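# About Stimthorpe

Stimthorpe reviews involuntary commitment cases for people held in psychiatric facilities and for the relatives or appointed counsel acting on their behalf. We read the record, check it against the statute in force where the hold was made, and write a report. We do not provide treatment, and we do not hold beds or run wards.

The office was set up by Mostafa Salem, a former hearing clerk, after he had processed 714 commitment petitions and kept a private tally of those with a missing signature or a late filing. The tally stood at 163. The first version of our checklist was drawn from that list and is still in use, with revisions each January.

## What a review covers

A standard review has four parts:

- the initial hold, including who signed it and at what time
- notice to the patient, and whether it was given in a language the patient reads
- the examination reports, compared with the nursing notes for the same period
- the hearing record and any later extension

Most files run to 400 pages or fewer. Larger files are split between two readers, who work separately and compare findings at the end. Where the readers disagree, both opinions go into the report.
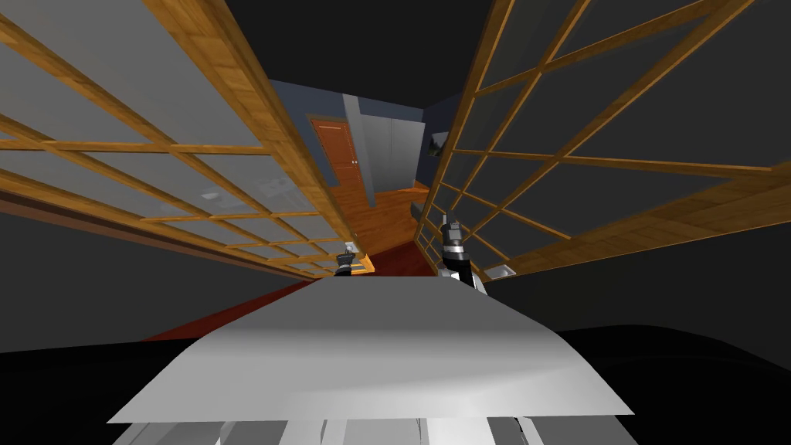 Reports are delivered within 20 working days of receiving a complete file. The clock does not start until the hearing transcript is in hand – this is the item most often missing. A short report can be issued sooner if a hearing date has been set, but it will cover the hold and notice only.

## Who we are

Stimthorpe has two desks. The Shehata desk handles adult cases and is named for the building where we first rented rooms. The Usia desk handles minors and guardianship matters. Both use the same case software, Trutico, which logs each time a record is opened and by which reader.

Readers come from court administration, psychiatric nursing and medical records. Each one completes a supervised period before signing a report alone. No reader may work on a file from a facility where he or she has been employed.

## Limits of the service

We are not a law firm. A report may be attached to a petition or given to an attorney, but we do not appear at hearings or advise on whether to file. We also do not give an opinion on diagnosis. Questions about medication should go to the treating physician or to an independent examiner.

## Sending a file

Requests are accepted by mail or through the secure form. Include a signed release, the facility name and the date of the first hold. Patients without access to a computer may write by hand – no form is required. The front desk answers calls from 9:00 a.m. to 4:30 p.m.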